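Subject: Re: [gurley-demos] hand guiding vs. leader arm for soft objects
Date: Jan 15, 2019

The earlier post said:

> We're getting ready to collect demonstrations for the soft object part of
> Gurley and can't agree on how to do it. Half of us want to grab the arm and
> push it through the task. The other half want to drive it from a leader arm
> and stay out of the way. Has anyone tried both on the same task? We don't
> need a paper, just what went wrong. Also, do you clear the desk first? The
> protocol draft says "representative surroundings" and we've had a long
> argument about what that represents.
>
> Second question, less important: how many demos before you stop?

Yes, both, same task, same sponge. What went wrong is a subject on which I can speak at length.

The task is as dull as we could make it. Reach in, pick up a kitchen sponge, lift, put it down again at a given angle, back off. We chose it in December, on the theory that a sponge can't be broken and so the humans would relax. The humans did relax. They relaxed so much that the first batch has people setting the thing down in the manner of someone who has just been told dinner is ready.

We ran hand guiding first, 40 demos, with the arm in gravity compensation. It feels wonderful. You take hold of the wrist, you steer, the sponge goes where you want, and you come away believing you have taught a machine something. Then you play back the joint trace and find that you've taught it what your own elbow does when it's trying not to hit a monitor. Every one of those runs has a little hitch on the way in. It took me far too long to see that the hitch was me shifting my feet.

The worse part was the cameras. If you're standing there with both hands on the arm, you are in the pictures, and the policy is quite happy to learn that sponges get picked up in the presence of a sweater. Replaying the traces with the person out of view fixes that on paper. In practice the replay drifts just enough that the fingers close on the scouring pad side edge instead of the foam, and then you have a nice clean recording of a miss.

So we moved to the leader arm, with the operator in a chair facing the desk, and that's been our setup since.

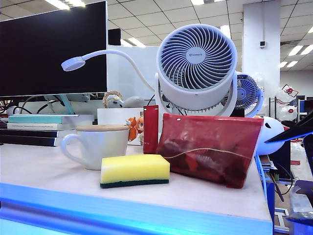 The first thing you lose is touch. With your hand on the wrist you can feel the sponge start to give, and you stop. With the leader arm you feel a plastic trigger, which gives exactly the same amount whatever is in the fingers. Everyone overcloses. We tried telling people not to, and they nodded and overclosed. What helped was a cap on grip current, set low enough that full trigger is a firm pinch. It's crude, but a person can then mash the trigger as hard as their feelings require.

The second thing you lose is depth. People watching from the chair come down short, stop, think, and come down again. That pause goes into the data. If you train on it as is, you get an arm that travels with confidence, halts over the sponge, and appears to have doubts. We had a demo for visitors where this was taken for intelligence. I did not correct them.

You can trim the pauses afterward, and the Dubey scripts will do that, but check what they cut. Ours had a velocity threshold that also removed the moment where the fingers close, since the arm is standing still at that point. For two days we had a policy that would go down, open and shut nothing in particular, and come up again looking pleased.

On practice: give each operator 30 throwaway runs before you keep any. I know that sounds like a lot for a sponge. The early ones are full of overshoot, and the shape of the overshoot is personal enough that I can tell who was driving from the plot. You don't want the policy to be able to do that too.

On clearing the desk: we don't. The draft protocol wanted a bare table and a matte backdrop, and we did a set like that, and it worked beautifully right up until somebody put a mug on the table. So the sponge stays up front with some room around it, and the rest is desk. There's a lidded cup on one side, a red see-through pouch on the other, fans and a monitor behind. The pouch in particular has earned its keep. A translucent red thing is very annoying to our depth sensor, and I'd sooner have it annoyed during training.

What I would fix in place is anything that moves by itself. A running fan makes a cable twitch, a cable makes the background subtraction twitch, and then you spend an afternoon blaming the encoder. We decide on or off before a batch starts and write it at the top of the log. Same goes for the monitor. An operator who can see a live plot of their own trajectory will start driving for the plot.

The other rule is that between runs you reset the sponge from a printed list of positions and angles. Left to themselves people put it down square to the desk, every time, and will swear they didn't.

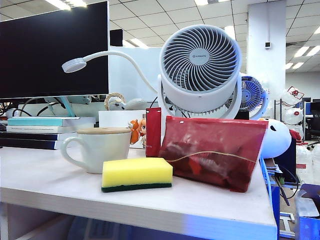
Desier disagrees with nearly all of this, and asked me to pass it along. Their view is that hand guiding got a bad name from people who do it badly, that you should guide from above the wrist with one hand and keep your feet still, and that no leader arm will ever give you a decent release. They also feel the grip cap is cheating. They collected 18 guided demos on a folded cloth and claim it beat everything they got by remote.

I'll give them the release. Letting go of something soft is where the leader arm data is poorest. The operator opens the trigger, the foam springs back, the finger catches it, and the sponge turns a few degrees after everyone has stopped paying attention. By hand you feel that and open a little wider without thinking. We've been adding a short scripted retreat straight up before any sideways motion. It's ugly and it works most of the time. If Desier would like to call that cheating as well, there's room on the list.

I'm less sure about their cloth result. It's one operator, and it was tested by the same operator, who also decided what counted as folded.

As for how many demos before you stop, we stop when the operator starts narrating. There's a point where people get bored and begin talking to the arm, and from then on the runs get faster and sloppier. Change drivers or go get lunch. I don't have a better number for you, and I'd be suspicious of one that came without the name of the gripper attached.

If you want our logs, they're on the Gavulis share under soft/sponge. The hand guided set is in there too, in a folder called old, along with another folder called old_old that you should not open. Column order changed partway through, when I had what seemed like a good idea about timestamps. The readme says which side of that you're on.

One request in return. If you do end up running both methods, please log trigger position and measured finger width as separate columns. We logged the command only, for the whole first batch, and I've been guessing at what the fingers really did ever since.

-- 
gurley-demos list
Please trim quotes. Plots as links, not attachments.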